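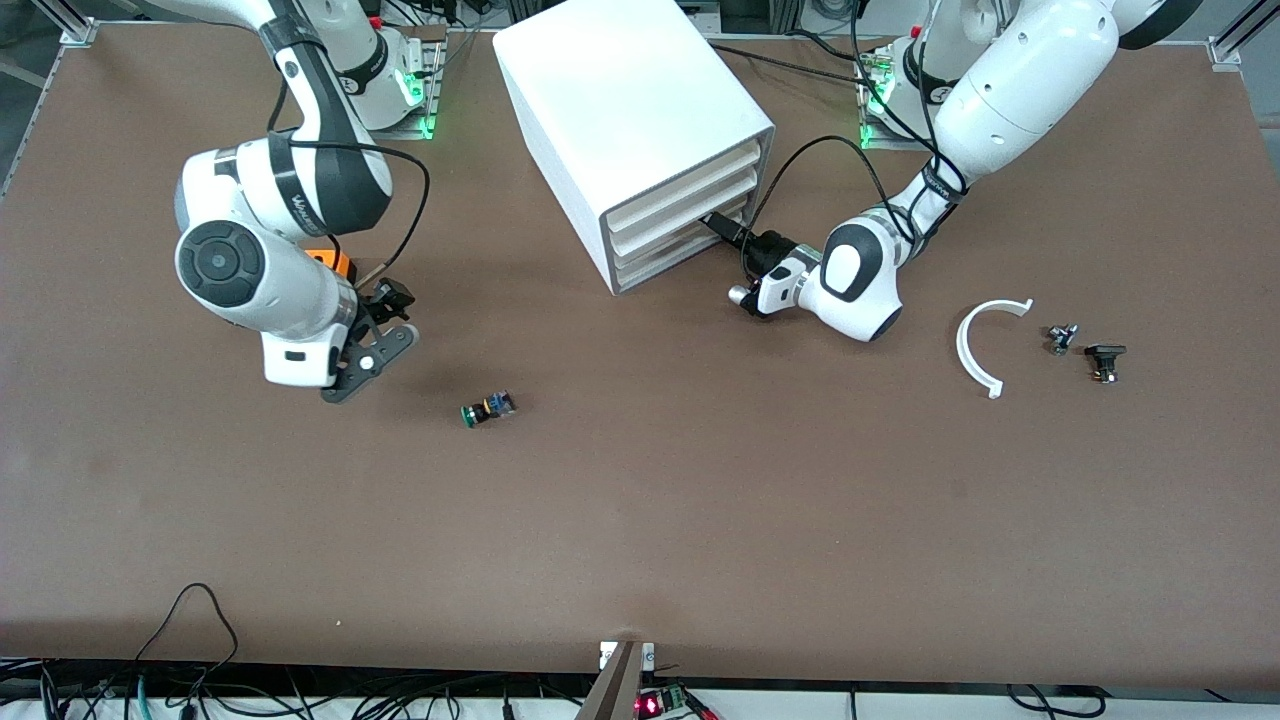 The Hemmin desk asked at the start of the period whether a legal help line would change what gets printed, or only make editors feel better about what they had already decided to leave out. Its view now is that the line has changed a few stories and saved a good deal of time, and that the slow part is still getting records out of public offices.

This report covers the second half of the grant, from March through August. It follows the headings in the grant agreement.

Legal help line

The line opened to all 6 partner newsrooms in March. Before that it was open only to Arkside and Hemmin. Editors can call or send a draft for review before publication, and the contract lawyers reply by the end of the next working day. In most cases they did. There was a gap in June when one of the 2 lawyers was on leave and replies took up to four days. We have since changed the contract so that leave has to be covered.

Most calls were about defamation. The next largest group was about the use of court documents, followed by requests from businesses to take down old stories. Two letters threatening suit were sent to the Arkside newsroom over its reporting on water contracts. Both were answered through the line and neither has gone further. The stories are still online without changes.

Records requests

Partner newsrooms filed 866 requests using the shared template and tracking sheet. The tracking sheet has been more useful than we expected. It shows which offices miss the legal deadline again and again, and the Velham newsroom used it as the basis for a series on the county assessor.

Results are mixed. City offices mostly answer, sometimes late. School districts answer but charge fees, and 300 dollars for a single set of emails was the highest bill we paid. Police departments refuse most often, usually by citing an open investigation. We appealed where the lawyers thought there was a case. Appeals take longer than a grant period, so several of these will have to be reported on next year.

Training

We planned four workshops and held three. The fourth, on protecting sources, was moved to the fall when the trainer withdrew. The workshop on court access drew the most people, including reporters from outside the partner group. Feedback forms asked for shorter sessions and more time on real filings. We will follow that in the fall.

Flestoler

Flestoler, the shared archive for released records, is running but is behind schedule. Uploading works. Search does not yet work well on scanned pages, and newsrooms have been slow to add older files by hand. Hemmin and Velham have put in most of what is there. Public access was due in July and is now set for November. We would rather open it late than open it with home addresses and phone numbers still showing in the files - the check for these is being done page by page.

Spending

Legal costs were over budget and training was under. We ask permission to move the unspent workshop money to the legal line. Travel was close to plan. Records fees were paid from the reserve, as agreed in the spring.

Next period

Hold the source protection workshop. Open Flestoler to the public. Report on pending appeals. Decide with the newsrooms whether each should start paying part of the lawyers' fees, which Arkside supports and the smaller papers do not.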